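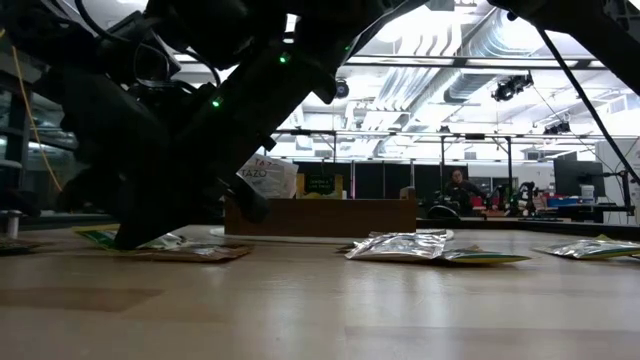

*Left gripper on a flat tea packet, Molus tea-sorting task.*

January 8, 2023

The retrained policy is up. Chenxi Qiu cut the demonstration set from 3,915 episodes to 1,000 by dropping near-duplicate approach paths, and grasp success on flat packets stayed at 94 percent over 500 trials. Training used the same seed and learning rate as the October run.

Most remaining failures are on foil. Depth readings drop out on the shiny side and the fingers close too high. Shiuli Sheikh is testing a version with depth masked. Weights go up once her runs finish.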